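November
By Tania Mridha
374 shares | 60 comments

My sister in Weltcombe has stopped buying her children toys that do one thing. A toy, she says, must now teach. It must have outcomes. I have been sent a list of these and told to choose from it before Friday, and I resent every line.

I grew up with a biscuit tin of buttons and a broken radio, and I learned plenty, mostly about batteries.
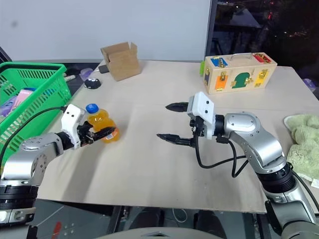
Children have always gone for whatever the grown-ups use to keep them out. Give a toddler a cupboard and she wants the catch. So I have some time for the latch board, that wooden box with a carrying handle and a little green arched door, all gold-coloured catches and hinges on bright panels. It is at least frank about its purpose. Mind you, a bottle of juice with a blue screw cap poses much the same problem -- and you get a drink at the end of it.

What I object to is the solemnity. Nobody writes a leaflet about the cap. My sister's latest purchase came with a guide for parents, in two languages, and she has read both.

I shall be sending buttons.

2 comments awaiting approval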